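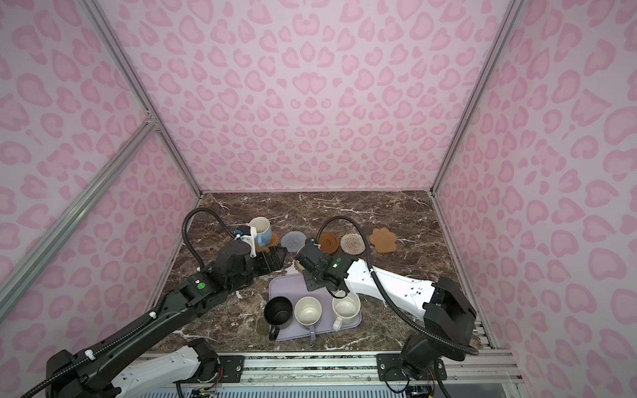 Pink leopard-style print with brown marble.

Valtisen Quilt Guild — Minutes, May meeting
10 May 2024
Minutes by Tove Ravn
14 shares | 9 comments

Hello all! Minutes are with me again this month, so you get them my way. If I have you saying something you didn't say, email me and I'll fix it before we vote on them in the fall (kidding, next meeting).

We started late. The key to the side door was sticking again and half of us stood in the parking lot admiring each other's tote bags. There were 22 of us once everybody had found a chair, which is a very nice turnout for May, when people usually have tomatoes to put in.

Last month's minutes

Approved with one correction. I wrote that the hand-piecing group meets in the library. They meet in the room behind the library, with the good lamps and the bad heater. Sorry, hand-piecers.

Money

We had $1,872 in the account at the last meeting and we have $1,951 now. The difference is mostly the scrap bag sale, minus the coffee and the new extension cords. There was a question about whether the scrap bags should cost more next time. I said yes, a few people said absolutely not, and we talked about it for longer than we talked about anything else all night. The compromise is that small bags stay the same price and the big ones go up a dollar. Passed on a show of hands.

Raffle quilt

The top is finished!! I wish you could all have been there when we unrolled it. The churn dash blocks came out beautifully and that strip of mustard yellow I complained about in March looks wonderful, so I take it all back.

Now it needs quilting. We went around and around on whether to send it out or do it ourselves. Sending it to Azevedo means it comes back quickly and very even, and they gave us a fair price last time. Doing it ourselves is cheaper and we get a few evenings of company out of it, but it ties up the big frame for most of the summer. We voted to send it out. The no votes asked that the minutes say they would still like a group hand-quilting project this year, and I think that's a fine idea, so it goes on the list for next time.

Batting: we looked at two samples, the Reltance cotton and the wool blend. I love the wool, it has such a nice drape, but whoever wins this may well throw it straight in a hot wash, and we need to be realistic. Cotton it is.

Tickets: we're printing 200 to start. They'll be in the blue folder at the sign-in table from next meeting on, so please take a strip and sell them to your cousins. Write the stub clearly. Last year I spent an entire afternoon trying to read one phone number.

The Skosix machines

The guild's two loaner machines are back from their tune-up. One runs like a dream. The other still skips when you do a tight zigzag, and the shop thinks it's the needle plate and wants to see it again. Until then it's straight stitch only, and I've taped a note to the lid. If you borrow either one, please put the presser feet back in the little tin. We're down to one quarter-inch foot and it's everybody's favorite.

Also — a person who shall remain unminuted asked whether we could sell the older one and put the money toward a walking foot for the other. We didn't decide. Think about it and come with opinions.

Fabric swap

Coming up before the end of May, same room, same rules. Cotton only, washed or unwashed as long as you pin a note on it saying which. Cuts should be a fat quarter or bigger. Please fold your pieces before you put them down. I know that sounds fussy, but last time the table looked like a laundry pile by the end and I found half a yard of perfectly good indigo on the floor.

This year's color challenge came up under the swap too. The theme we picked is "animal print, but make it sweet," which won over "rust and river" by two votes. Any technique is fine, and the finished piece should be no bigger than a bed pillow. You don't have to use a print you bought. Applique spots, stamped spots, even embroidered ones are welcome. A couple of people worried that animal print is hard to pair with anything, and the advice from around the room was to keep the background pale, stick to one or two solids, and cut a test block before you commit the whole piece. I've already pulled a peach solid and a chocolate brown out of my stash and I'm very excited.

Workshop dates

The binding workshop was popular and people want it again, with more time on corners. The foundation paper piecing one had less interest than we hoped. We're going to try it as a short demo after the June business instead of a full morning. Bring your own small iron if you have one. Please do not plug in more than one iron per outlet, for the sake of the lights (you remember).

Show and tell

My favorite part, as always. We saw a baby quilt with little foxes and a very clever pieced back, a table runner made entirely from shirt collars, and a log cabin top started in 1990-something that is finally, finally bound. It got a round of applause. We also saw a bag with eleven pockets that several of us now want the pattern for. I've asked, and it's coming in the newsletter.

Odds and ends

The green cutting mat left behind in April is still in the cupboard. If it's yours, please come get it.

Snacks next month are down to A through H. The lemon bars this time were gone before I got to them, and I'd like that on the record.

We need somebody to take over the phone list. It's an easy job, an hour every couple of months, and I'll show you the spreadsheet.

Rotary blades: the used ones go in the lidded jar, please, and never in the trash bag.

To do before next meeting

Me: email Azevedo about the drop-off, order the cotton batting, get tickets printed.
Whoever took the sample blocks home: bring them back.
Everybody: raffle prizes for second and third place, anything sewing related.

We wrapped up a little after nine and stacked the chairs. See you in June — Tove

9 comments

Related
Color challenge: rules and sizes
How to press a seam without stretching it
Minutes, April meeting
Scrap bag sale thank-you
Borrowing a guild machine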